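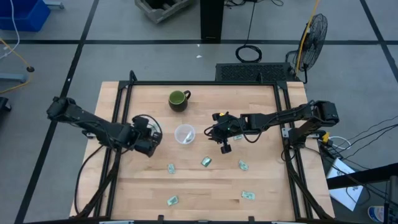

Who should rent a two-arm workcell instead of buying one? Small shops and labs with a job that changes every few months, and no one on staff who wants to spend a spring bolting rails together.

That's the pitch from Bretalico, anyway. The company leases a bench called the Cukach. Two arms, a table, a frame around it, software, a person on the phone. You pay by the month. November 17, 2019 was the cutoff for this review, so anything they changed after that, not covered.

First thing. It's a bench, a real one. Butcher-block top, light wood, black aluminum extrusion on all four edges. I expected a metal plate. Wood is kinder to grippers when you get the height wrong, and you will get the height wrong. I did, a lot, the first afternoon. Dings sand out. Try that with steel.

The arms mount on opposite sides and meet over the middle. Good for handoffs. Less good if both want the same spot at once, and the planner is timid about that. One arm parks, the other goes, then they swap. Safe, slow. There's a setting to loosen it up, buried three menus down under a name that tells you nothing.

What do people use it for? Tabletop stuff. Cups, a mug, paper money laid out folded on the wood. The paper is the hard part. A mug has a handle and some weight to it. A banknote has no edge worth the name, and a parallel gripper coming straight down just pushes it around. Bretalico's answer is a pinch-and-drag routine, it slides the note a little until it buckles and then grabs the buckle. Folded notes go better than flat ones. Out of 182 tries on folded notes I got 43 misses. Not great. Not awful either, for something running out of the box with no tuning from me.

Clear plastic is the other headache. Depth readings go right through a clear cup half the time. The cameras on the gripper help once it's close in, but it has to get close in first. Put the cup against something darker, or live with retries. An opaque mug, no trouble at all.

Setup took most of a day. The manual says a morning. The manual is wrong, and it's also missing a page between the power section and teh calibration section, at least mine was. Support emailed it over in an hour. Support is the best thing here, frankly. Real answers, short ones, and when they didnt know they said so and called back.

Cables. Plan for cables. The arms bring their own, looped at the wrist, and then there's whatever leaves the frame. Leave more floor than you think on both sides, more than the spec sheet shows. Tape down what you can. I'd like a proper tray built into the rail and I told them that. "Under consideration."

Price. 700 dollars a month for the bench and both arms, 70 more if you want the extended support hours. Three-month minimum. Delivery is extra and depends on where you are. Woldemariam, the closest rival, will only do a full year, and its bench comes with one arm unless you ask nicely and pay for it. Orano sells kits outright, cheaper over the long haul if you have somebody handy, but you're building it yourself and the software is bare bones.

Gripes, quick. The grippers ship with one finger style. Softer pads are a separate order and took until the second week to show up. The status light on the gripper is tiny, can't read it from across a room. The logs fill the disk and don't warn you. Updates restart the whole cell without asking, lost a run that way.

Likes. Handoffs, once tuned. Swapping jobs is fast, I went from mugs to paper in under an hour. The frame is stiff, leaned on it plenty and calibration held.

Would I lease one? For a single season's project, sure. For a job that stays the same all year, buy the Orano kit and spend the difference on a technician. Bretalico says a second finger set will be standard starting in April. If paper is your thing, wait for that one.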